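Elilach (home robot kit)

From Prulari, a reference guide to household machines

Elilach is a two-armed humanoid kit for light housework, sold by the firm Drulby and best known for its bed-cleaning routine. It ships as a body, two arms, a choice of hands, and a library of ready-made chores that owners can extend by teaching the machine new ones. The kit is the third Drulby product and the first with legs. It has drawn a lively following among hobbyists and small research groups, largely on the strength of how well it handles small tools made for human hands.

Contents
1 Background
2 Design
3 The bed-cleaning routine
4 Hands and tools
5 Setup and space
6 Teaching new chores
7 Reception
8 See also

Background

Drulby began with a tabletop arm named Chiba, a stubby and much-loved machine that sorted buttons, cutlery and screws. Its lead designer, Ramiro Sarmiento, had wanted a full-size version from the start. In a talk to owners he explained that the tabletop arm was "very good at a life it would never have," meaning that most chores in a home happen at the height of a bed, a sink or a washing machine, and that a clamp on a desk reaches none of them.

Work on the larger kit ran for roughly 30 months. Early builds rolled on a wheeled base, which did well on hard floors but could not get its arms far enough over a mattress without tipping. The team moved to legs after that, a choice that raised the price and delayed the launch to the following November. The first batch was 124 kits.

Design

The body is finished in silver and black, with the joints left in plain view. Drulby has never offered a cover or skin, and many owners are glad of it: you can see at a glance which way an elbow is about to go, and any joint can be reached with a hex key. The arms carry their cables on the outside, looped loosely enough to follow the wrist through its full turn. It isn't a tidy look, but a worn cable can be swapped in minutes, and that is a real joy for anyone who has ever had to take a sealed arm apart.

Each arm bolts on separately. A kit can be bought with one arm and upgraded later, although the chore library assumes two for almost everything beyond picking up and putting down.

The bed-cleaning routine

The chore that made the kit's name is clearing small litter from a bare mattress. It sounds modest. In practice it calls for two arms doing different jobs at the same time, on a surface that gives way when pressed, and it is a wonderful test of a machine's touch.

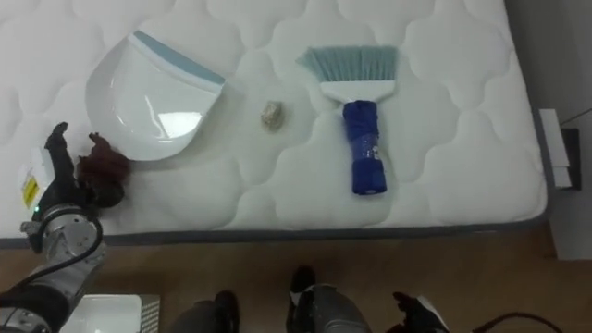 The routine splits litter into two kinds. Anything large enough to pinch is picked up by hand, and anything smaller is left for the brush. Soft, fuzzy things belong to the first group, and a gripper closed on a dark reddish-brown tuft, with the dustpan and brush lying on the quilting nearby, is a typical moment from that half of the job. Crumpled foil can go either way, depending on its size. The owner sets the dividing line, and the factory setting is 3 centimeters.

For the second half, the left hand takes the dustpan and the right takes the brush. The pan is set down with its lip toward the litter and held still while the brush works toward it. Holding the pan still is the clever part. Quilted fabric rises and dips along every seam, and a pan that lifts even slightly will let crumbs slip under its edge, so the left arm keeps up a light, steady downward push and adjusts as the mattress moves. Drulby's notes call this "leaning," and that is just how it feels to watch — the arm settles its weight the way a person does.

Strokes are short. The software makes a few passes, lifts the brush clear, looks again and decides whether another round is needed. Owners can raise or lower the number of passes, and there is a patient mode that suits deep quilting very well.
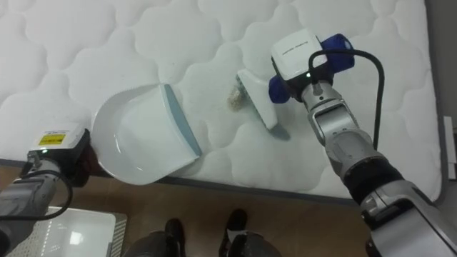 Hands and tools

Two main kinds of hand are offered. The gripper is boxy and strong, with a small green status light, and is the usual pick for holding a handle firmly. The fingered hand is slower and costs more, but it copes better with cloth and with objects of odd shape. The mounting is the same for both, and changing one for the other takes a few minutes with the power off.

No special tools are required for the bed routine. A household dustpan and hand brush will do, and the manual simply asks for a pan with a soft strip along the lip, which seals better against fabric. Many owners wrap the brush handle to make it thicker and less slippery. Drulby sells a sleeve for this purpose, but tape does the job nicely.

Tools are learned by shape. A new brush is shown to the machine from several sides, after which it is stored under a name of the owner's choosing. The library holds up to 300 stored items, shared among all the chores.

Setup and space

The kit is meant for ordinary rooms, and its ability to work in a narrow gap between furniture is one of its most likable traits. It needs enough floor to stand with its knees slightly bent and enough clear air above the bed to swing both elbows. 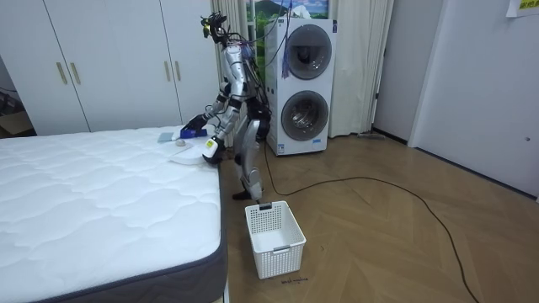 Low beds are harder than high ones. With a mattress close to the floor the machine has to lean well forward, and the balance software then limits how fast the arms may travel. Drulby suggests working from the long side of the bed and moving the standing spot once or twice to cover the whole surface. Loose rugs should be taken up. Trailing cables should be led away behind the machine, with plenty of slack.

A basket or bin is normally placed within reach as the drop point. Its position is stored with the chore, so it helps to mark the floor and put the basket back in the same place each time. Owners who skip this step tend to find out why it's in the manual.

Teaching new chores

New chores are taught by guiding the arms through the motion, either by hand or with a pair of handheld controllers. A chore is broken into steps, and each step can be taught again by itself without touching the others. This is a delight to use. If the machine picks up a cloth well but lays it down badly, only the laying down has to be redone.

Emptying the dustpan is often the first chore people teach, as the factory version is rather cautious. The pan must be carried level past the edge of the mattress, brought over the basket and tipped, with the free hand kept out of the way.

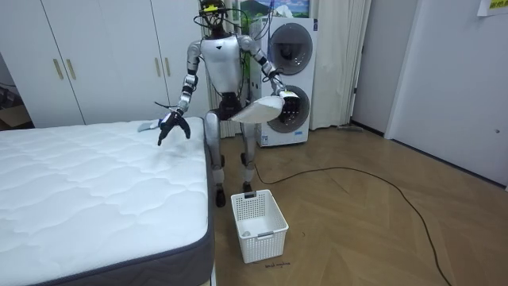 Chores can be shared between owners as small files. A shared chore usually needs some fitting to the new room, mainly the height of the bed and the place of the basket. The most copied so far are a sock-pairing chore, a pillow-straightening chore and a much improved version of the pan-emptying step, which Drulby later added to the standard library with the author's blessing.

Reception

Owners have praised the kit's gentle touch, open build and clear manual. The two-handed sweeping in particular has won over people who expected little from a walking machine in a bedroom. Complaints center on speed. A person with the same brush would be done far sooner, and Drulby has never claimed otherwise. Some buyers have also asked for neater cable routing around the head, and for a quieter fan.

Sarmiento has said that speed will come with later software, and that he would sooner ship a slow sweep that leaves the fabric unharmed. A third hand type, made for wet work at a sink, is in testing.

See also

Chiba (tabletop arm)
Two-handed sweeping
Household tool handles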